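Haushaltsroboter 2025: Was können die Dinger wirklich?

Forum > Haus und Garten > Automatisierung

Tuneck
27. Juli 2025
Meine Schwiegereltern wollen sich einen Roboter mit zwei Armen zulegen, sobald es einen bezahlbaren gibt. Er soll aufräumen, Sachen vom Rasen holen und den Geschirrspüler ausräumen. Ich halte das für verfrüht. Saugen und Mähen klappt bei uns seit Jahren, alles mit Greifen sehe ich nicht. Wie ist der Stand? Bitte keine Werbevideos.

Grarkside
Kommt auf die Aufgabe an. Ich beschäftige mich beruflich mit Simulationen, und da wird gerade viel mit einfachem Einsammeln gemacht. Rundes Teil, offener Behälter, fertig. Klingt nach Kinderkram, ist für einen Greifer aber schwer, weil die Teile rollen und eng beieinander liegen. Mal eine Ansicht aus so einer Aufgabe:
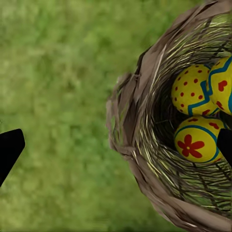
Bemalte Eier im Nest, links und rechts die Greiferfinger (Simulation)

Zum Geschirrspüler: Teller gehen eher als Gläser, Besteck ist eine Katastrophe.

Endcombe
Simulation ist halt Simulation. In der Werkstatt haben wir einen Arm, der Rohlinge in die Fräse legt. Der läuft zuverlässig, solange die Kiste genau da steht, wo sie stehen soll. Schiebt sie einer 3 cm zur Seite, ist Schluss. Und das soll in einem Haushalt mit Kindern funktionieren? Glaube ich erst, wenn ich es sehe.

Grarkside
Euer Arm fährt feste Punkte ab, nehme ich an. Das ist eine andere Technik. Mit Kamera am Handgelenk muss die Kiste nicht millimetergenau stehen. Langsam ist es trotzdem, da gebe ich dir recht.

Ersoy
Bei uns im Lager wurde im November ein System mit Kamera getestet. Fast 36 Kartons pro Stunde, eine Aushilfe schafft ein Vielfaches. Abgebaut wurde es nach fünf Wochen. Die Technik war gar nicht so schlecht, nur gerechnet hat sie sich nicht.

@Grarkside: Hast du auch was, wo man die Arme sieht? Nur mit den Fingern kann ich wenig anfangen.

Grarkside
Gleiche Aufgabe, weiter weg:
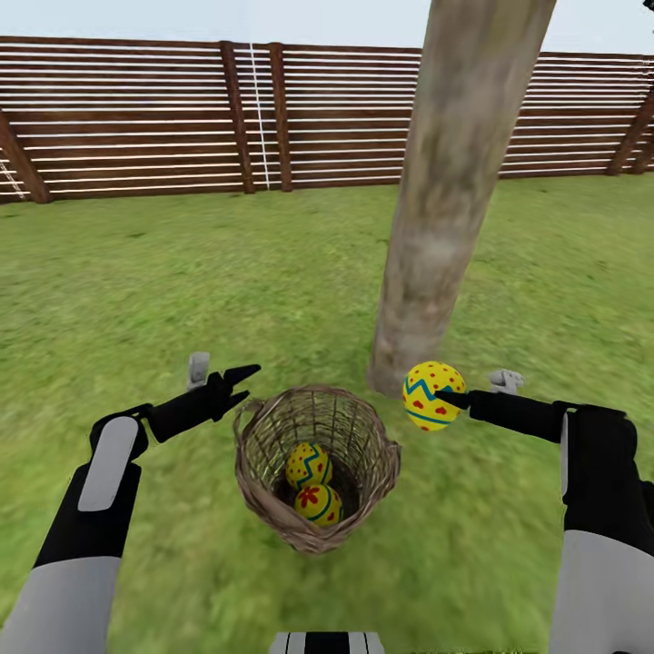 Tuneck
Braucht man für solche Arbeiten überhaupt zwei Arme?

Grarkside
Für reines Einsammeln reicht meistens einer. Der zweite lohnt sich, wenn etwas festgehalten werden muss, also Deckel, Tüten, Wäsche. Im Haushalt kommt das ständig vor, in der Halle seltener. Teurer wird es natürlich auch.

Endcombe
Wäsche lasse ich mir gefallen, wenn das mal geht. Zusammenlegen hasse ich. Aber bis dahin bin ich in Rente.

Ersoy
Sehe ich nicht ganz so schwarz. Für Leute, die sich schlecht bücken können, wäre auch ein langsames Gerät brauchbar. Meine Mutter würde eine Stunde warten, wenn sie dafür nichts vom Boden aufheben muss.

Grarkside
Noch was zu den Kameras, weil das oben etwas zu rosig klang:

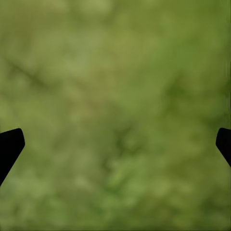 Die Kamera am Handgelenk löst nicht alle Probleme. Man muss sich überlegen, worauf sie scharf stellt und wer die Übersicht behält. Hier sind die beiden Finger gestochen scharf, und dahinter ist alles nur noch grüner Matsch. Aus so einer Ansicht allein würde ich keinem Gerät zutrauen, im Garten eine Wäscheklammer zu finden. Man braucht also eine zweite Kamera weiter oben, und beide müssen zueinander passen. Auf echtem Rasen kommen dann noch Sonne und Schatten dazu.

Endcombe
Sag ich doch.

Tuneck
Danke euch. Ich rate den beiden, erst mal 2 Jahre zu warten und das Geld in einen ordentlichen Mähroboter zu stecken. Den Geschirrspüler räumt mein Schwiegervater weiter selbst aus.

Ersoy
Beim Mäher auf die Steigung achten, falls das Grundstück am Hang liegt. Da sind die günstigen Modelle schnell am Ende.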